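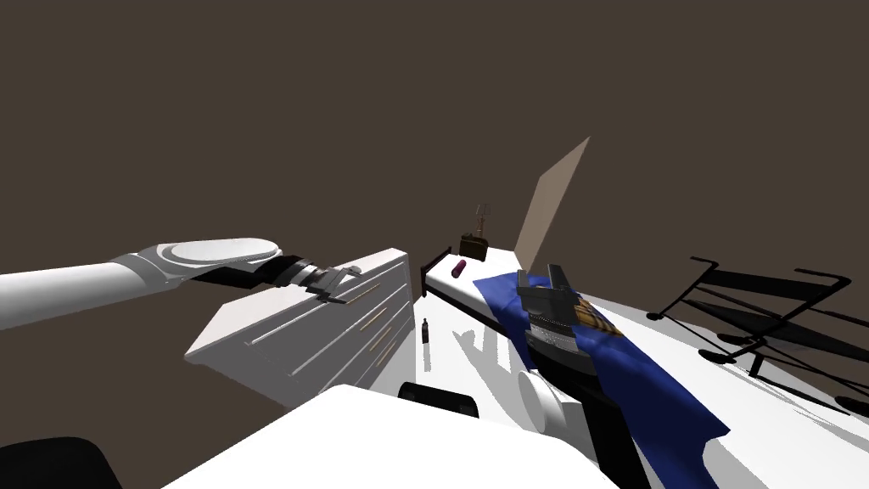

Remote demos in the Kaltine bedroom set stopped saving full-length episodes after the April build. Operator drives both arms with the hand controllers, task is "bring arms to the bed and hold." With the left gripper over the back corner of the chest of drawers and the right one open above the gold cushion, the log keeps writing. Past that point the right arm stream drops out and the episode closes at step 873. Expected length is 1114.

Reproduced in 5 of 7 runs. Same scene file, same operator, controllers recharged between runs. Replaying a saved episode works up to the last recorded step.

Checked so far:

1. Controller link. No lost packets on either hand. Swapped left and right controllers, fault stayed with the right arm.

2. Wrist view. Suspected the wrist stream was stalling the recorder when it had little to draw.

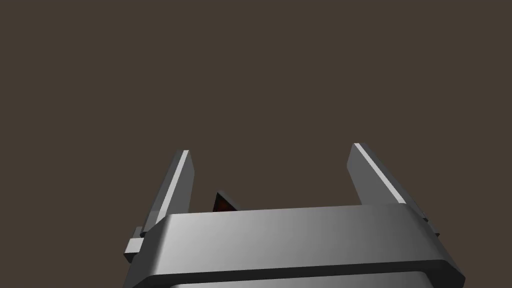 Turned the wrist streams off one at a time. With the right one off, all runs reached 1114. With the left one off, no change. Frame times on the right stream look normal until the cut, so draw load is ruled out.

3. Scene contents. Removed the blanket and cushion to rule out cloth contact. Episode still closed at 873. Put both back.

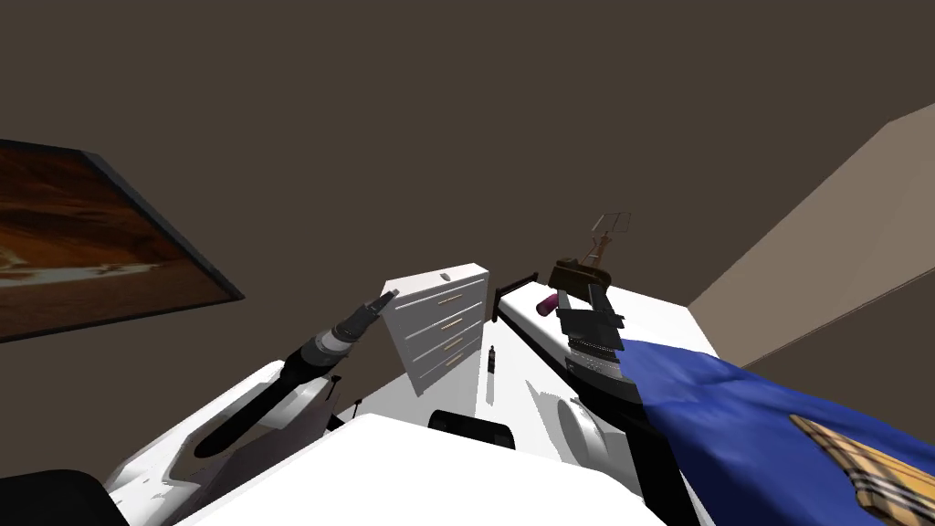
4. Recorder buffer. Fotia allots one buffer per stream. The April build changed the right wrist buffer to a fixed size and left the others growing. Size in the config matches the cut exactly. Set it back to growing, ran the task again, full episode saved. 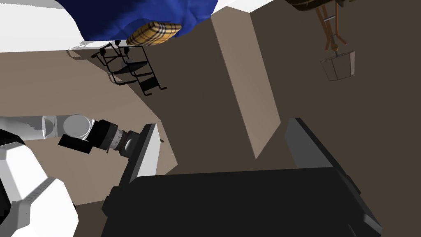

Mahrous Robotics / Remote Demonstration Group

Status: workaround in place, ticket stays open. Anyone recording on Riton stations should edit the stream config by hand before starting a session. Do not pad the short episodes to length. Training will read the padding as a hold and the arm learns to freeze. Mark them "short" and record again.

Still to do: find out why the recorder closes the episode without an error when one buffer fills. It should at least warn the operator. Also check whether the head view has the same limit on longer tasks.

Posted 6 May 2018 by Station Support
7 comments | 5 shares

Contact Station Support | © Mahrous Robotics | Back to top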